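The desk tidy-up: send us your tables!

January always makes me want to clear a surface, and judging by the post bag I'm not alone – 40 of you have already written in about your desks, hobby tables and that end of the kitchen worktop where everything lands. Keep them coming, I'm loving every one!

The idea is simple. Take everything off, wipe the top down, and only put back what you'd miss by teatime. Negin Mohammadi, who looks after our Lanberg reading room, did hers in an evening and kept flowers, a book and one small box with a drawer for the fiddly bits (stamps, clips, the good pencil sharpener). I've copied her shamelessly. My own box had three dead pens and a button in it, so it was high time.

Scissors are the thing I hear most about. They wander! Give them one home and put them back there, even if you only snipped a thread. Bright handles help no end – blue ones show up beautifully against pale wood, and you'll spot them from across the room.
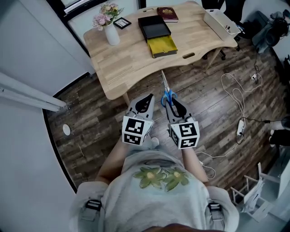 Next month: the paper pile

We're moving on to letters, leaflets and instruction booklets for things we no longer own. Bring a bagful to Halliday House at 7pm and we'll sort them together over tea and cake. There's a shredder, and plenty of table space for spreading out.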